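屏风

屏风是一类可移动的室内隔断，由一扇或多扇立面构成，用于挡风、遮挡视线和划分空间。多扇屏风以铰链、皮条或布条相连，可以折叠收起，称为折屏或围屏；单扇带底座的称为插屏或座屏。

历史

屏风在中国使用很早，先秦文献中已有记载，当时称为“扆”，设在君主座位之后。汉代屏风多为木制，表面髹漆，常与床榻配合使用。唐代以后纸绢屏面增多，书画屏风随之流行。屏风后来传入朝鲜半岛和日本，日本工匠改用纸质铰链，使相邻屏扇可以向前后两个方向折叠，画面也得以跨扇连续。

十七世纪，漆屏风经海路大量运往欧洲，其中一类刻灰填彩的大屏以印度东南海岸的转运地命名，称“科罗曼德尔屏风”。欧洲各地随后出现皮革、织物和壁纸面的仿制品。

结构

折屏的基本单元为屏扇，由边框和屏芯组成。边框多用杉木、松木、榉木等，以榫卯或圆木榫接合。屏芯可以是整块板材，也可以是绷在框内的纸、绢、布或编织材料。屏扇展开时须保持一定夹角，完全拉直则容易倾倒。常见折屏为三至六扇，扇数为偶数时两端朝向相反，摆放较稳。
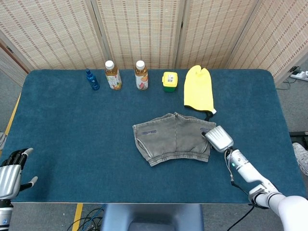
铰链分单向和双向两种。单向铰链只允许向一侧折叠，价格较低；双向铰链安装在框边，两侧均可折合，收纳时各扇可叠成一摞。框脚下通常加装脚垫，使屏芯下缘离开地面，减少受潮和磨损。

编织屏风

编织屏风以藤皮、竹篾、蒲草、纸绳等为屏芯，重量轻，透气，多用于住宅、茶室和工作间。编法以平纹和斜纹为主，在素色材料中按固定间隔加入染色条，可形成成行的短条纹或方格纹。纸绳是二十世纪普及的替代材料，由纸条加捻而成，颜色均匀，但耐水性较差。

奥布拉（Obura）的编织作坊以手工屏芯见称。当地工匠戈弗雷·兰加特（Godfrey Langat）将窄幅编带横向拼接，再压入框内凹槽，屏芯损坏时可单独更换。这一做法后来为萨维尔（Savell）和埃夫索普（Evthorpe）的家具厂采用。图塞尔（Tusel）型折屏即属此类，共6扇，框料厚24毫米。

保养

编织屏芯应避免长期日晒，日常用软毛刷顺纹理除尘。纸绳制品不宜用湿布擦拭，藤竹制品可用拧干的布轻擦，然后置于通风处晾干。铰链螺丝松动后应及时拧紧，以免框边开裂。
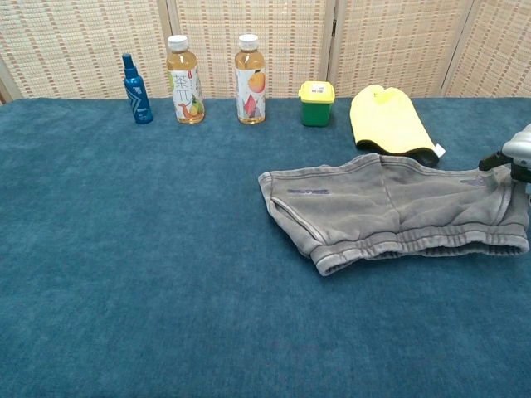 参见

隔扇
帘
藤编
竹编
室内隔断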